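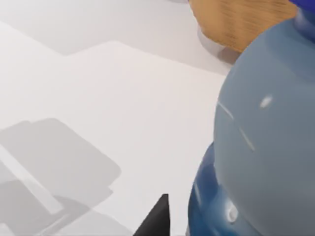

Pale grey-blue with a soft satin shine, and a deeper glossy blue low down.

Ruvik Satin Glaze, Harbour Pale
Brush-on glaze for earthenware and stoneware, 800 ml tub

We've had this on the test shelf at Tundincombe since December and we're still finding excuses to use it! Harbour Pale is a quiet grey-blue that breaks slightly lighter over edges and throwing rings, and it has a lovely silky feel once fired - smooth under the thumb, but with enough grip that a mug doesn't slide about in your hand.

It loves a curve. Big bellied vases, round bottles, moon jars, anything where the light can roll over the side. On flat tiles it's calmer and a bit more grey, so do fire a test piece if you're planning a whole splashback.

Brush on three coats, letting each one lose its wet look before the next. Magdalini Tzanetos, who teaches our Sunday class, does her second coat at right angles to the first and gets a beautifully even finish. For dipping, thin it with up to 200 ml of clean water per tub and stir well (a stick blender is brilliant for this). Leave 5 mm bare at the foot, a little more if you're layering.

And do layer it! Cortés Deep Blue gloss sits very happily beside it or just underneath, and where the two overlap you get a soft, smoky line. Gilmar Macedo likes to put a band of Grirkau Clear on top, which brings the shine right up. Keep overlaps thin near the base, as three glazes together can run.

Fire slowly at first, then soak for 15 minutes at the top. A longer soak gives a shinier result. Fast cooling does the same, so if you want the full satin effect, leave the lid shut and go and do something else for the night.

Suitable for: bisque-fired earthenware and stoneware, indoor use
Finish: satin
Coats: three by brush, one by dip
Clean up: warm water, before it dries
Storage: lid on tight, keep from freezing

If your tub has settled in the post, tip it upside down overnight and stir in the morning. Test tiles in white and buff clay are on the counter, so come and have a feel.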